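Plincombe Serving Tray, Rectangular, Cream

Home / Kitchen & Table / Trays & Boards / Serving trays

Stocked by Timmermans. Usually ships within 4 business days.

Our buyer's notes

We don't love novelty trays. Most of them are bought as gifts, used twice and left on top of the fridge until the next move. So when a cream one with a cartoon bear came in, it went to the back of the queue, behind the plain Olus trays that we've been selling for years and know how to talk about.

It does have a few things going for it. The shape is a plain rectangle with rounded corners and a raised rim. The TAIJI BEAR lettering and its paw print are kept small, up in one corner, and the bear itself peeks over the edge in the opposite one. Both are in grey on cream, so from across the kitchen the thing reads as a pale tray and not much else. If you wanted bright colours for a kid's party, keep looking.

What would you put on it? The supplier's sheet says "breakfast, lunch and everything in between," and that tells you nothing. We'd use it for toast, a cut sandwich, a mug and a piece of fruit. Anything saucy goes on a plate first.
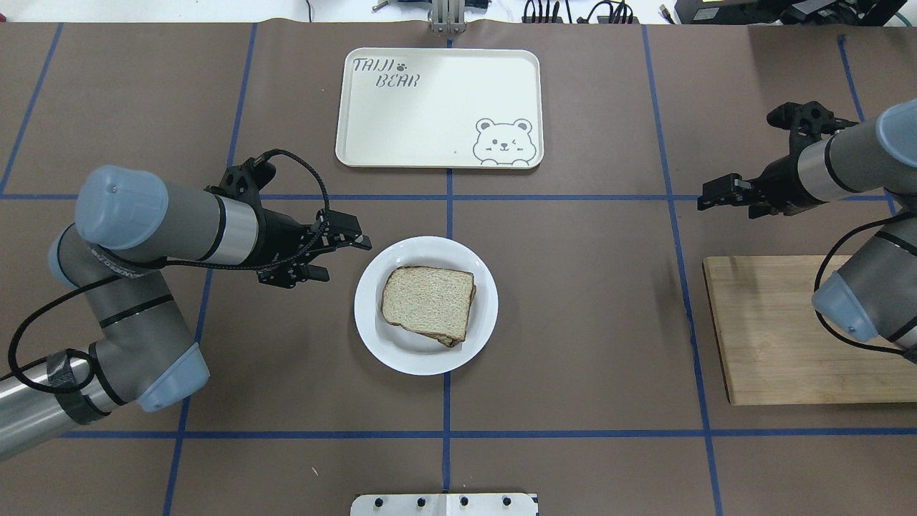 Sandwiches are where a tray earns its keep or doesn't. A round dinner plate on a tray is often a poor use of the space, with the corners left over for nothing in particular. Check the width of your own plates against the tray before you order, especially if they have a broad rim. We've had more returns over "my plate doesn't sit flat" than over any other complaint in this category, across every brand we carry.

A word on the rim. A raised edge will help stop a spoon sliding off. It won't save a full bowl of soup on the stairs, whatever the reviews say. Carry it level, with both hands, like any other tray.

On looks, we're split. Half of us find the winking eye charming. The other half would pay the same money for the Grenov tray, which has no drawing at all and which your in-laws won't comment on.

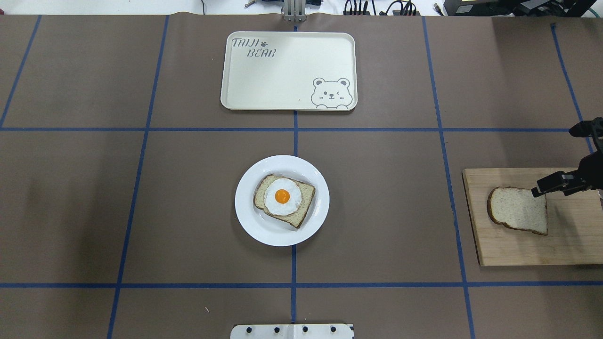 Egg on toast is the meal people mention most when they write in about trays, and we'd still plate it. Yolk dries hard in a corner, and scrubbing at a printed design is a bad idea on any tray. Use a soft cloth, warm water and a bit of dish soap. Skip the scouring pad. The supplier says the dishwasher is fine, but we haven't run it through enough cycles to repeat that with a straight face, so we're calling it hand wash until we know better.

Don't cut on it either. Get a board for that.

Details

Colour: cream, grey print
Shape: rectangular, rounded corners, raised rim
Care: hand wash (see above)
Not for use in the oven or microwave
Sold singly. Plates, boards and food not included

Price: $43
Free shipping on orders over $100

Returns

Unused trays can come back for a refund. If the print is scratched when you open the box, send us a photo and we'll replace it. If you've decided you don't like bears, return shipping is yours to pay.

Stock

We took 200 of these for the first order and won't commit to a second until we see how the print holds up. The next delivery, if there is one, would land in December.

Also in trays & boards

Olus plain tray
Grenov tray, no print
Timmermans cutting board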